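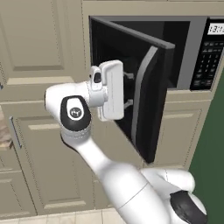
Equipment plan for the test kitchen: where we are

The Skordale office has until the end of April to settle what it will buy for the kitchen arm project, and the first draft of the list went to department heads on Tuesday, March 10, 2020. Several of you asked how the numbers were reached, so a short account follows.

We are planning for one arm in the first year. The earlier draft had two, and the second has moved to the next budget round. All of the work so far has been done in simulation, in a model kitchen built by our Drurnero group. That cost us staff time and computer time and very little else. The Gikska runs covered 600 attempts at microwave and refrigerator tasks, 97 of them set aside for review by hand.
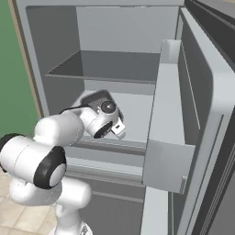
The simulated arm with its gripper inside the open refrigerator-style cabinet.

What the runs changed most was the floor plan. An open door takes up a lot of room, and the arm has to work past it. We had priced a fixed floor mount. The draft now carries a rolling base with locking feet, which costs more up front but lets us try different spots before anything is bolted down. We also added 4 sets of spare fingers, for use with trays and other shallow dishes. 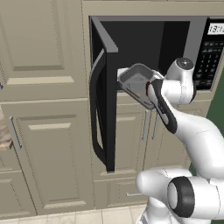
Appliances are a smaller line, but they need to be ordered early. The built-in microwave has to go in with its cabinet, and the electrician wants both on site before the circuit is run. Used units are fine as long as the doors swing fully open. Delivery on the arm itself is quoted at 60 days from a signed order.

Still open: the service contract, floor protection, and whether Tiêu pays for its share of the safety fencing from this year's money or next year's. Training is in the draft as a separate line - please don't fold it into your own department's request. Comments on the draft go to the Skordale purchasing desk by the first week of April.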